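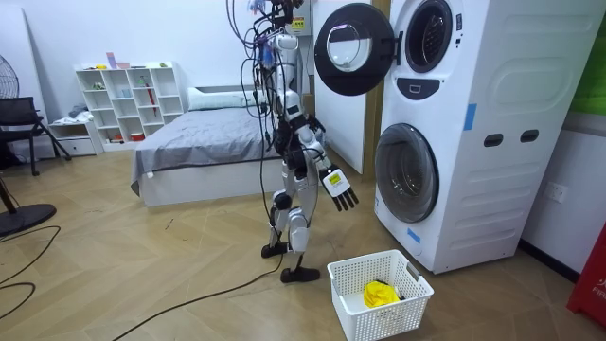

The stacked washer and dryer, with the top door open and a basket in front.

Laundry: what changes before the holidays

The shared laundry at Mirkard has been running since October, and this item covers what residents have asked most often. The full instructions are in the folder by the door. If something in the folder disagrees with what is printed in this issue, go by this issue until Tiina Ojala has replaced the pages.

Baskets first. The white plastic baskets belong to the building and should go back under the sink when you have finished. Please put them down directly in front of the machine while you unload, so that small items land in the basket and not on the floor. We have had socks, washcloths and one child's glove handed in this month. They are in the box on the windowsill and will be given away after the holidays.

Sort at home if you can. Light and dark loads go in separately, and new towels should have their first wash by themselves. Anything bright that has not been washed before, yellow and red in particular, should be kept away from whites for the first 2 washes.

Detergent is still supplied. Preltadport delivers it in large tubs, and the scoop in the tub is the right amount for a full load. Half a scoop is enough for a small one. Too much soap leaves a film on dark clothes and makes the rinse run longer – several people have reported this as a fault, and in each case the machine was fine.
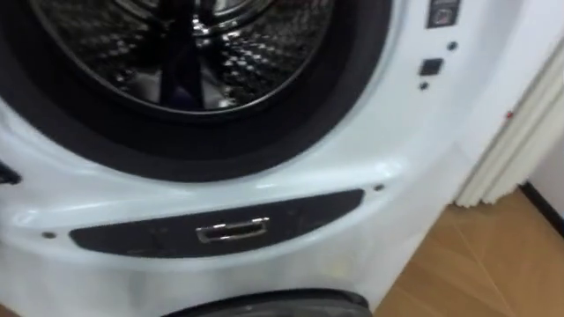 Leftover items are the most common complaint we get, ahead of noise and waiting times. People take out the big pieces, look in quickly and shut the door. Small dark things are hard to make out against the metal, especially down at the bottom of the drum, as with the dark shape lying in there now. Reach in and turn the drum by hand one full turn before you leave. Then run a dry cloth around the inside of the rubber ring, where water and lint collect, and leave the door ajar so it can air out.

The lint filter should be cleaned after each drying load. It slides out, and the lint goes in the trash, never down the drain.

The wash price stays the same through the winter. Yaneth Chávez has the new cards, and old ones can be exchanged with whatever credit is left on them. She has handed out 83 so far. The cards hold up to 300 credits each.

Heavy comforters and rugs are still too big for these machines. Wang on the corner takes them, and residents get the usual discount if they show a laundry card.

Booking sheets for January go up on Dec 16, 2022. Please write your apartment number clearly and cross out any time you no longer need.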